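Bivville Housing Association
Residents' Newsletter
Oct 9, 2024

Share this item: 2 shares | 0 comments

Changes to the repairs and small improvements service

The Association wishes to inform all residents of a number of changes to the way in which repairs are reported, booked and carried out. The changes apply to every home managed by the Association in Bivville and Florkitley. They follow the review of the repairs service held earlier in the year, to which 381 households replied. The Board is grateful to all those who returned the form, and particularly to residents of the Birar blocks, where the response was the highest of any part of the estate.

The replies were clear on several matters. Residents were broadly content with the standard of work once an operative had attended. They were much less content with the time taken to arrange a visit, with the lack of notice when a visit had to be moved, and with the rules on who pays for small items such as cupboard handles, drawer runners and worktop edging. The Association accepts these findings.

Reporting a repair

Repairs may continue to be reported by telephone, by letter or in person at the Florkitley office. Residents who report by telephone will be given a reference number before the call ends. Please keep this number, as it will be asked for in any later contact about the same repair. Those who write to us will receive the number by return of post.

When reporting a repair, please state the room, the item affected and whether the item can still be used. For kitchen units it is helpful to say whether the fault lies with the door, the drawer, the hinge or the runner, as the parts are held separately and the operative can then bring the correct one. A great many second visits in the past year were made only to fit a part that had not been carried on the first.

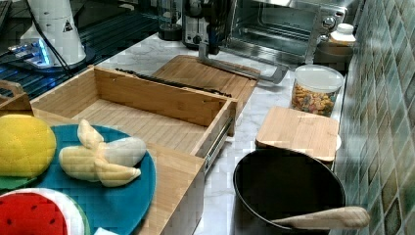
Residents are also asked to say whether the kitchen is the one supplied by the Association or one they have fitted themselves with permission. Units supplied by the Association remain our responsibility, including all runners, hinges and handles, unless the damage was caused by misuse. Units fitted by the resident are the resident's own to maintain. Where a home has changed hands by mutual exchange, the incoming resident takes on any fittings left by the outgoing one, and this will now be set out in writing on the day the exchange is signed.

Three classes of repair

Until now, repairs have been placed in one of five classes, and it was often difficult for residents to know which applied. From December there will be three.

Emergency repairs are those where there is a risk to health or safety, or of serious damage to the building. Examples are a burst pipe, a complete loss of electrical power within the home, or an outside door that cannot be locked. An operative will attend on the same day, at any hour. The first aim of an emergency visit is to make the home safe, and a further visit may be needed to complete the work.

Urgent repairs are those which cause real inconvenience but no immediate danger, such as a partial loss of heating, a blocked sink or a lavatory that does not flush where there is another in the home. These will be attended within two working days.

Routine repairs are all others. They include kitchen drawers and doors, internal joinery, gutters, plasterwork and fencing. Routine repairs will be given a date at the time of reporting, and the resident may choose a morning or an afternoon. Visits which avoid the school run may also be requested.

Where a resident is aged over 50 and lives alone, or where any member of the household has a disability which is affected by the fault, the office may move a routine repair into the urgent class. Please mention this when reporting. The office does not hold such details for every household and will not assume them.

Missed visits

If the Association's contractor fails to attend on the agreed date and has given no notice by noon on the working day before, the resident may ask for a credit to the rent account. The form for this purpose is held at the Florkitley office and at the Ardeleanu Hall. The credit cannot be paid in cash, nor can it be set against service charges.

In the same way, residents are asked to let us know in good time if they will not be at home. A card will be left if no one answers the door. If nothing is heard within a fortnight of the card being left, the repair will be closed and must be reported again. This rule does not apply to emergency repairs or to the yearly gas safety check, for which the Association has a legal duty to obtain entry.

Preparing for a visit

Operatives will carry an identity card with a photograph and will show it before entering. Residents are entitled to keep the door closed until they have seen it, and may telephone the office to confirm the name on the card.

Before a visit to the kitchen or bathroom, please clear the cupboard or surface concerned and move breakable items to another room. Operatives are not permitted to empty cupboards. Pets should be kept apart from the work. An adult must be present throughout, and the operative will leave if only children are at home.

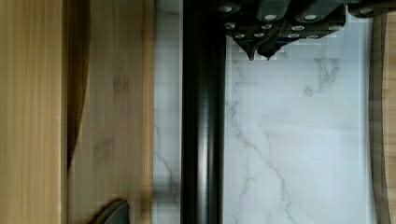
Once the work is complete, the operative will ask for a signature. Signing confirms only that the visit took place. It does not prevent a resident from raising a concern about the work afterwards, and such concerns should be sent to the office with the reference number. A number of residents told the review that they had been unwilling to sign for this reason, and the wording on the sheet has been made plainer.

Small improvements at the resident's own cost

The review also asked about improvements which residents wish to make for themselves. The Association does not wish to stand in the way of reasonable work, and the list of items which need no permission has been extended. Residents may now change cupboard handles, fit curtain rails, put up shelves on solid walls and replace a lavatory seat without writing to us first. The original handles should be kept and refitted at the end of the tenancy.

Permission in writing is still required for any work to gas, water or electrical supplies, for the removal of any wall or built-in cupboard, for laminate or hard flooring above the ground floor, and for anything fixed to the outside of the building, including aerials and awnings. Requests are considered at the monthly housing meeting. Permission will not be withheld without reason, and any refusal will state how the resident may appeal.

Residents in the Birar blocks should note that the outer walls are of a kind which cannot bear heavy fixings. A leaflet showing which walls may be used is available from the office and will be delivered to each flat with the next rent statement.

Shared areas

Faults in halls, stairs, bin stores and drying rooms may be reported by any resident. It is better that the same fault be reported twice than left in the belief that a neighbour has done so. Notices in each entrance hall will list the faults already known in that building and the date on which work is due. Contractors have been asked to leave stairways clear at the end of each day and to remove packing and offcuts from the site. Bulky household items should not be left beside the contractors' skips.

Further information

A printed copy of the new repairs policy will be sent to every home before the changes take effect. Copies in large print and in other languages may be requested from the Florkitley office. Drop-in sessions will be held at the Ardeleanu Hall, and the times will be shown on the notice board by the main door. No booking is needed.

Repairs already reported will be completed under the present arrangements and need not be reported again. Residents holding a reference from the old system should continue to quote it until the work has been signed for.

Was this item useful? Yes | No

This website uses cookies to improve your visit. Accept | Manage settings

Receive the Residents' Newsletter by email. Enter your address to subscribe. You may unsubscribe at any time.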